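Programs > Workplace Automation > Grantee Reports
2 min read

Alemell Fund, Progress Report: Safe Practice for Robotic Board Handling

Work under the Eder grant has moved from drafting to trial. The draft code of practice now contains 46 rules, of which 13 deal with how close a gripper may come to a mounted circuit board. All approach rules are tested in simulation before a partner site is asked to adopt them.

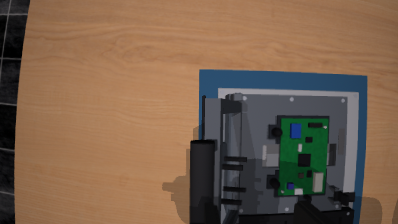
Simulated workcell: gripper beside the panel assembly and its green circuit board.

Viteck, our first partner, reviewed the approach rules in March and asked for four changes. Three have been accepted. The last, a higher travel speed near open boards, remains under discussion -- we do not expect to grant it without further trials. Each rule will be run up to 200 times, with every contact logged and classed by severity.
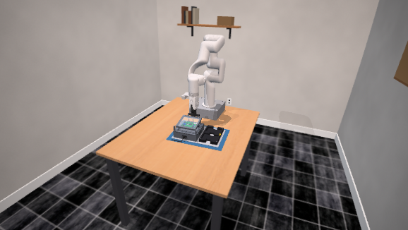 Khoa Cù
Program Lead, Standards and Practice, Distov

The second group of rules covers devices with covers. A gripper must pause above a cover before descending, and the arm's base position must be recorded at the start of each run. Reviewers found the wording on pauses unclear, and it has been rewritten.

Spending is within budget. The training guide is behind schedule, as the glossary had to be redone. Babatunde Chukwu will send the revised draft to the Fund in June, together with the contact logs for the approach rules.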